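シミュレーション台所でのヘラ移動タスク、遠隔操作デモの停止区間をどう扱うか

カテゴリ:模倣学習・教示 > データ収集
状態:未解決

kinji_7dof 投稿 21:08
Dadskaの台所環境で、カウンター上のヘラを把持して別の位置に置くタスクの教示データを集めています。入力デバイスはDrekaの片手6自由度コントローラ、学習側はBralloの行動クローニング(チャンク出力あり)です。

現状の数字を先に書きます。
デモ数:352
操作者:3名
成功率:初期配置を学習データの範囲内で振った評価で85%

失敗のほとんどが同じ形で起きます。ヘラの柄の直上まで手先が来て、そこで止まったまま時間切れになります。グリッパの閉指令が出ません。評価時に手先をわずかに横へ動かしてやると、そこから閉じて普通に続行する場合があります。

デモを再生すると、操作者も把持直前に止まっています。400 msを超える停止が入っているエピソードが多く、方策が「止まる」を学習しているという見立てです。そこで停止区間を前処理で切り詰めるつもりですが、閾値の決め方と、そもそも切ってよいのかを聞きたいです。

torquelimit 投稿 21:31
観測に何を入れているか書いてください。画像のみか、関節角も入れているか。それと履歴長。

履歴なしの単一フレーム入力で停止を含むデモを学習させれば、停止中の観測は全部ほぼ同一なので、「動かない」が多数派になって抜けられなくなります。よくある症状です。

kinji_7dof 投稿 21:44
失礼しました。
観測:固定視点の画像、手首視点の画像、手先位置姿勢、グリッパ開度
履歴:なし(現フレームのみ)
行動:手先の差分指令+グリッパ開閉(二値)
グリッパ開閉は差分指令と同じヘッドから出しています。

torquelimit 投稿 21:52
差分指令なら停止はゼロベクトルになります。ゼロベクトルが学習データに大量に入っている状態で履歴なし。止まって当然の構成です。停止区間は切ってください。

手順は次のとおり。
差分の並進ノルムと回転ノルムが両方とも閾値未満のフレームに印を付ける。
グリッパ指令が変化したフレームの前後は印を外す。
印が連続した区間を、先頭の数フレームだけ残して削除する。
削除後の時系列を再生して、シミュレータ上で同じ結果になるか確認する。

最後の確認を省くと、物体が落ち着く前に次の動作が始まるエピソードが混ざります。

mochi_encoder 投稿 22:17
切ることには反対です。少なくとも最初にやることではないと思います。

操作者が止まるのは理由があります。把持直前なら、奥行きが画面から読み取れず、位置が合っているか確かめている時間です。そこを切ると、データ上は「確認せずに閉じた」ことになりますが、そのとき観測に確認に必要な情報が入っていたかどうかは別問題です。操作者が見ていた画面と、方策に渡している画像は同じ視点ですか。

kinji_7dof 投稿 22:29
同じではありません。操作者には自由視点の画面を出していて、Drekaの副スティックで回せます。方策に渡しているのは固定視点と手首視点です。固定視点はカウンターの角の手前、やや上からの見下ろしで、全エピソード共通です。
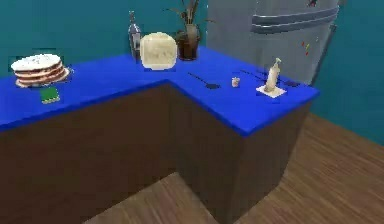
初期配置はヘラの位置と向きだけを乱数で振っています。他の物体は毎回同じ場所に置き、リセット時に姿勢を戻します。物理はヘラと把持対象になりうる小物だけ有効で、冷蔵庫と棚は固定物扱いです。手首視点の画像は解像度を落として入れているので、柄の細さに対して画素が足りていない可能性はあります。

mochi_encoder 投稿 22:40
それなら原因の候補が増えます。操作者は視点を回して奥行きを確認し、方策はその視点を持っていません。停止の長さは、方策から見えない情報を操作者が取りに行っていた時間です。

操作者画面を固定視点と手首視点だけにして、数十本だけ取り直してみてください。操作はやりにくくなります。時間もかかります。ただし、その条件で人間ができない操作は、同じ観測を入力する方策にもできません。

torquelimit 投稿 22:58
後半は言いすぎです。方策は手先位置姿勢を数値で受け取っているので、人間が画面から読めない高さも読めます。カウンター天板の高さは固定、ヘラは天板に寝ている。把持高さは定数で済みます。未知なのは平面内の位置と柄の向きだけで、これは固定視点からでも出ます。

視点の不一致が問題になるタスクはありますが、この配置でそれが主因とは考えにくいです。

mochi_encoder 投稿 23:06
把持高さが定数で済むのは同意します。柄の向きは同意しません。見下ろし角が浅いと、奥行き方向に寝た柄は短く潰れて写ります。失敗エピソードでのヘラの向きを集計すれば決着がつきます。向きに偏りがあれば観測側、偏りがなければ停止側です。

kinji_7dof 投稿 23:15
集計できます。評価ログに初期姿勢が残っているので明日出します。

rail_and_pinion 投稿 23:38
横から失礼します。実機側の人間です。

このタスクなら遠隔操作をやめて、直接教示で取ったほうが早くないですか。うちはLytvynenkoの協働アームを重力補償モードにして、手首を持って動かして教えています。把持直前の停止はほとんど出ません。手で触っていると接触が分かるので、迷う時間がないためです。小さな道具を置き直す程度の作業なら、遠隔操作より一本あたりの時間が明らかに短いです。

torquelimit 投稿 23:49
シミュレータ上の教示に直接教示は使えません。持つ手首がない。

rail_and_pinion 投稿 23:57
実機を入力装置にする構成の話です。実機の関節角を読んでシミュレータ側のアームに流し込めば、操作感は直接教示に近くなります。同じ機構の小型アームを主側に使っている例も珍しくないはずです。

mochi_encoder 投稿 0:12
主従構成は有効ですが、書かれている利点の半分は失われます。接触が分かるのは、触っている手首が実物に当たるからです。主側アームを動かしてもシミュレータ内のカウンターの反力は返ってきません。力覚提示を入れない限り、接触の検知は画面頼みのままです。

残る半分、関節空間で自然な軌道になる点は本物の利点です。Drekaのような手先指令型だと、逆運動学の都合で肘が不自然な方向に逃げることがあり、関節限界の近くで操作者が戸惑って止まります。停止が把持直前以外にも出ているなら、そちらも疑ってください。

rail_and_pinion 投稿 0:20
反力が返らない点はそのとおりです。訂正します。ただ、直接教示の実機データには別の欠点もあるので公平のために書いておくと、教示者の手と腕がカメラに写り込みます。画像を入力にするなら、軌道だけ記録しておいて、人が離れた状態で再生しながら画像を撮り直す必要があります。再生時に物体の初期位置がずれていると、その一本は捨てです。

シミュレータならリセットが正確なので、その手間がかからない。うらやましい点です。

kinji_7dof 投稿 翌 19:22
集計結果です。

失敗した評価について、ヘラの柄の向きを固定視点の奥行き方向に近いものと、左右方向に近いものに分けました。失敗は奥行き方向に偏っています。左右方向でも失敗はありますが、少数です。

次にデモ側です。把持直前の停止時間も、奥行き方向のときに長くなっています。三人とも同じ傾向でした。ただし一人は向きに関係なく毎回長く止まります。本人に確認したところ、閉ボタンを押す前に手先の揺れが収まるのを待つようにしていた、とのことです。教示前の説明で「慎重に」と書いたのは私なので、説明文を直します。

つまり両方でした。

torquelimit 投稿 翌 19:41
向きの偏りについてはmochi_encoderさんの読みが当たっています。見立てを下げます。

それでも停止の切り詰めは先にやるべきです。再収集が不要で、学習を一回まわせば結果が出ます。視点の変更は全エピソードのレンダリングやり直しになります。

mochi_encoder 投稿 翌 19:55
Dadskaは状態列を保存していれば後から別視点で描き直せます。再収集は不要です。設定で状態ログを有効にしていればの話ですが。

kinji_7dof 投稿 翌 20:03
状態ログはあります。全352本、物体姿勢と関節角を毎ステップ保存しています。描き直しは夜間に回せば済む量です。

それでは次の条件で比較します。
条件A:現行のまま
条件B:停止切り詰めのみ
条件C:固定視点を高い位置に変更して再レンダリング、停止はそのまま
条件D:BとCの併用
評価の初期配置は全条件で同じ乱数種を使います。

gearbox_noise 投稿 翌 20:36
条件Eとして履歴の追加も入れてほしいです。停止が何フレーム続いているかが分かれば、方策は抜けられます。データを削るより筋がよいと思います。

torquelimit 投稿 翌 20:48
履歴を入れると、直前の行動をそのまま写す方策になりやすいです。停止中は直前の行動がゼロなので、写せばゼロです。悪化する可能性のほうが高いと見ています。

gearbox_noise 投稿 翌 20:59
画像を数枚重ねるだけの素朴な実装ならそうなります。行動チャンクを長めに出して、その途中で再計画しない設定なら写し問題は緩和されます。Bralloの既定値は再計画間隔が短いので、そこを触るだけでも変わるはずです。kinji_7dofさん、チャンク長と実行長はいくつにしていますか。

kinji_7dof 投稿 翌 21:10
どちらも既定値のままです。実行長は触っていませんでした。学習し直さずに変えられるので、条件Aのモデルで先に試します。

rail_and_pinion 投稿 翌 21:25
グリッパの開閉を別ヘッドにする案は出ていませんか。二値の開閉を連続値の差分と同じ損失で学習させていると、閉じるフレームの数が少なすぎて埋もれます。実機ではそこを分離して、遷移フレームの重みを上げたら閉じ遅れが減りました。

torquelimit 投稿 翌 21:33
それは賛成です。停止を切ったあとでも、遷移フレームが少数派であることは変わりません。ただし条件を増やしすぎると何が効いたか分からなくなるので、AからDの後に回したほうがよいです。

kinji_7dof 投稿 翌々 20:50
途中経過です。

実行長を伸ばした条件A:時間切れの失敗は減りました。代わりに、位置がずれたまま閉じて柄を弾く失敗が出ています。合計の成功率はほぼ変わらず。

条件B:停止したままの失敗は大きく減少。奥行き方向の柄での空振りが残ります。切り詰めの閾値は400 msに置き、それ未満の停止は残しました。切り詰め後の再生確認で、結果が変わってしまったエピソードが見つかったので除外しています。いずれも、置いた直後にヘラが少し滑っている間に手先を引き上げていたものです。

条件CとDはレンダリングが終わり、学習中です。

mochi_encoder 投稿 翌々 21:04
条件Aの結果は、停止が消えても位置推定の誤差は残るという意味で整合しています。Cの視点を上げすぎると今度は手先が柄を隠すので、遮蔽が出ているか確認してください。

torquelimit 投稿 翌々 21:12
除外したエピソードは捨てずに、放した後の区間だけ切り詰めを無効にして戻せます。把持前と解放後で同じ閾値を使う理由はありません。

kinji_7dof 投稿 翌々 21:19
区間別の閾値に変えます。遮蔽はレンダリング済みの画像で確認しました。把持の最後の段階で柄の一部が手先に隠れますが、その間は手首視点のほうに写っています。

追加で質問です。三人のうち毎回長く止まる操作者の分を、データから外すべきでしょうか。軌道自体は三人の中で一番きれいです。

mochi_encoder 投稿 翌々 21:30
外さないでください。停止を切れば残りは良質なデータです。

torquelimit 投稿 翌々 21:34
同意見です。操作者IDをメタデータに入れておいて、後から分けて評価できるようにしておけば十分です。

gearbox_noise 投稿 翌々 21:47
一点だけ異論を。揺れを待って閉じる操作と、動きながら閉じる操作が混在すると、閉じる直前の速度分布が二山になります。単純な二乗誤差だと中間の速度が出ます。Bralloの出力ヘッドが混合分布か拡散型なら気にしなくてよいですが、既定の回帰ヘッドなら条件Dの後で確認したほうがいいです。

kinji_7dof 投稿 翌々 21:55
既定の回帰ヘッドです。操作者別に閉じる直前の速度をプロットして、Dの結果と一緒に貼ります。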